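水泥地面起皮掉渣，是磨掉重做还是刷固化剂就行？

楼主：阿芥不吃芥末
租了个一楼的小工作间，60平，做收纳和旧物整理用的，平时地上全是塑料筐，拖来拖去。房东当年图省事，水泥抹平就算完工，没贴砖也没刷漆。我一开始还挺喜欢这种灰扑扑的感觉，觉得有味道，结果住进来才一个冬天就后悔了。
现在的情况是，有几块表皮一片一片地翘，扫一遍地能扫出小半簸箕灰，第二天再扫还有。筐底也是灰，衣服叠好放进去，拿出来先得拍两下。
问了两家，一家说必须整体打磨再做自流平，报价2320，不含搬东西。另一家说刷两遍渗透型固化剂就好，一桶400，自己动手都行。差得也太多了吧！有没有做过的朋友说说，我到底该信谁？

2楼：老葛抹灰
先别急着花钱。拿把硬币或者螺丝刀在地上划一下，划出白印子就算了，要是一划一道沟，粉往外冒，那刷什么都白搭，底子就是酥的。

3楼：Hoi-yan Yip
我家车库刷过固化剂，刷完确实不怎么起灰了，一年多了还行。不过我家那个只是起砂，没有起皮，楼主你这个好像严重一点？
另外400一桶能刷多大面积问清楚，有的桶看着大，地面吸得厉害，一遍就没了。

4楼：南墙以南
反对3楼。起皮的地方刷固化剂是糊弄，皮和底下已经分家了，药水渗进去也粘不回来，踩几个月照样掉。我前年就是听了这种话，刷完亮晶晶的高兴了一阵，后来掉得像墙皮一样，又花钱磨，等于交了两遍钱。

5楼：Hoi-yan Yip
回4楼：我没说不用铲啊，起皮的当然要先铲掉再刷，这不是常识吗……

6楼：南墙以南
回5楼：你上面一个字没提铲，新手看了就直接刷了。

7楼：楼主 阿芥不吃芥末
两位别吵别吵，都是帮我的，谢谢！
刚才拿螺丝刀划了。靠门那边只有白印，中间放筐的那一片不行，稍微用点劲就带下来一小块，下面颜色也不一样，有点发白。这算酥还是不酥？

8楼：老葛抹灰
那就是表面那层浮浆的问题，底下未必坏。多半是当年收光的时候洒水了，或者撒了干水泥粉硬抹，表面一层薄壳，看着光溜，跟下面根本不是一体。这种房东自己抹的地我见得太多了。
你拿锤子柄轻轻敲，听声音，空的地方用粉笔圈出来，看看一共圈了多大。圈得少就局部铲，圈得满地都是就别省了，整体磨。

9楼：Emmanuel Mrema
插一句，一楼的话要考虑返潮。找块塑料布，四边用胶带封死贴在地上，放一天一夜再揭开，看背面有没有水珠。要是潮气一直从下面顶上来，做自流平也会鼓包的。我仓库就吃过这个亏，做之前没测，现在门口那一块鼓得像馒头。

10楼：晚饭吃什么好
只有我关心筐吗哈哈哈。楼主要是整天拖筐，做什么地面都得磨花，不如在筐底下垫条旧地毯，或者弄个带轮子的底板，我用的就是几块板子钉上万向轮，轻松多了，腰也省了。

11楼：楼主 阿芥不吃芥末
回9楼：塑料布今晚就贴！这个我完全没想到，两家来看的师傅也都没提。
回10楼：轮子试过的，地不平，推着推着就自己拐弯，气得我又拆了。垫子倒是可以。
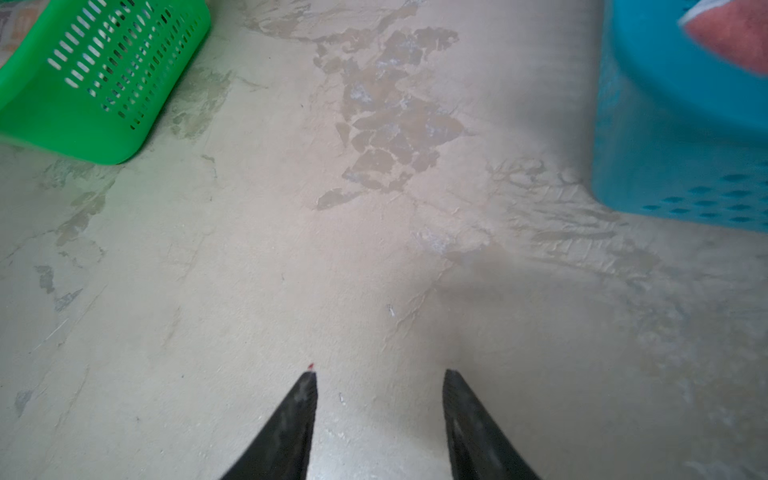 中间偏上那片起皮最厉害，蓝筐那边还能看到以前抹灰留下的波浪印子

12楼：老葛抹灰
看到了。起皮那一片一块一块的，边上发白发毛的也别放过，那种看着还在，一铲就下来。蓝筐那边的纹路是抹子印，收光没收好，难看归难看，敲着不空就不用动它。
我的意见：先局部铲，铲到硬的为止，吸尘器吸干净，别光用扫帚，然后界面剂，修补砂浆补平，养护够了再整体刷固化剂。你一个工作间，又不是开展厅。

13楼：南墙以南
这回我同意老葛，不过我还是觉得补完颜色会花，一块深一块浅的，强迫症慎入。要好看还得整体磨。2320做60平，要是真包打磨和自流平，我看着反而便宜得可疑，楼主问问自流平做几毫米厚，让他写在单子上。

14楼：Hoi-yan Yip
花就花呗，绿筐蓝筐往上一摆谁看地啊。我站局部修补。

15楼：楼主 阿芥不吃芥末
颜色我无所谓，不掉灰就行。那我先测潮，再敲一遍画圈。
还有个问题，修补砂浆补完多久能把筐搬回去？东西现在没地方挪，只能从这头倒到那头，分两次做行不行？

16楼：老葛抹灰
分两次没问题，接缝那儿多铲一点就是了。多久能放东西看你买的料，袋子上有写，快干的和普通的差很多，你屋里冷的话再多等两天。

17楼：晚饭吃什么好
蹲一个测潮结果，我家阳台也想这么弄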